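Why I finally sent fewer emails

I've been writing the newsletter for our little kitchen shop in Dudton since last June, and for most of that time I was sure that more was better. We have 3,000 people on the list (it still amazes me!) and I wrote to every one of them each Wednesday, whether or not I had anything to tell them.

Then I had a long lunch with Ilze Toom, who used to run the mailings for a garden center over in Nemberg, and she asked me who was opening the things. I had to go home and look. Roughly 36 percent, and the same people every week, bless them. The rest had drifted off months ago and I'd gone on chattering at them.
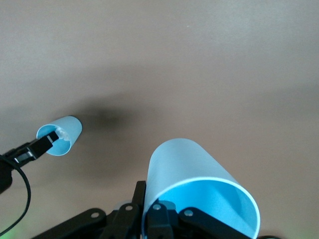 What I changed

First I split the list in two, which took me a whole evening and a pot of tea. The regulars still hear from me weekly. Everyone else gets one note a month, short, with a single offer in it and a subject line that says plainly what's inside — no more "You won't believe what just came in."

I also wrote to everybody who hadn't opened anything in 60 days and asked if they'd like to stay. Quite a few wrote back, and one lady in Saltau sent me her recipe for plum dumplings, so I'd call that a good week's work. Next I want to try sending in the evening, once I've worked out where the scheduling button is.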